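The Quiet War Over the Summer Reading List

Every October, the children's department at the Skirwood public library takes down its summer reading display, and every October somebody complains. This year it was a fourth grader, who wanted to know why the good books were going back to being hard to find. 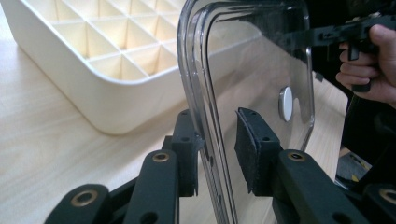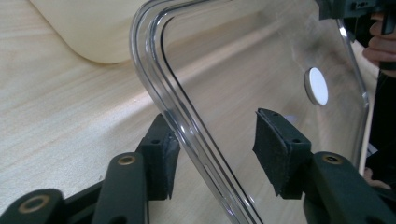 Clear acrylic with a small white disc on it, from two angles.

She had a point. A book lying face out in a children's room is a celebrity. The same book shelved spine out is a tax record. The department keeps 2,245 nonfiction titles for readers under 12, and in an ordinary month most of them go no farther than the return cart.

I spent a season of afternoons there, in a chair built for someone with much shorter legs, trying to find out how a kid picks a book about the real world. I had theories. I'd been a child once and felt qualified.

The first theory was that children want facts. They do, but they want them in a very particular size. Volcanoes go out constantly. Soil doesn't. There's a handsome book on soil by a writer called Baldursdóttir, with fold-out pages and a worm on the cover that looks frankly heroic, and in the whole of last year it was borrowed 3 times. One of those was me.

The second theory was that reading levels help. Skirwood uses a leveling system called Clulo, which gives every book a number and every child a number and hopes the two will get along. A Clulo 519 is meant for a strong third grader. It's also, by some arithmetic I couldn't follow, the score for a picture book about a duck with a cold and for a history of bridges that put me to sleep before the first river.

Kids learn their number in a week and treat it like a shoe size. I heard one boy turn down a book on octopuses because he was "past that." He then sat down next to a friend who was reading it and looked over her shoulder for half an hour, turning his head sideways for the diagrams.

The librarians are polite about Clulo. They peel the labels off when they get a chance and tell parents the glue isn't very good.

Their own method is older and harder to sell in a box. They talk about books, out loud, to whoever is standing there. The pitch is short and a little unfair. "There's a man in chapter seven who gets his boot eaten" moved every copy of a fairly dry book about glaciers. I checked. The boot gets two sentences.

Schools have their own ideas, of course. The elementary down the road runs a program called Skaso, in which each class reads 7 nonfiction books by spring and votes for a winner. The adults expected the one on space telescopes to walk away with it. The children, after a campaign that involved posters and at least one bribe in crackers, chose a book about sewers. The runner-up was also, in large part, about sewers.

I asked the fourth grader what she'd put on the display if it were up to her. She thought about it long enough that I considered leaving. Then she went and got the worm book, which she'd found under the beanbags, and asked me if it was any good.

I told her it had a slow start. She checked it out anyway, along with four about volcanoes.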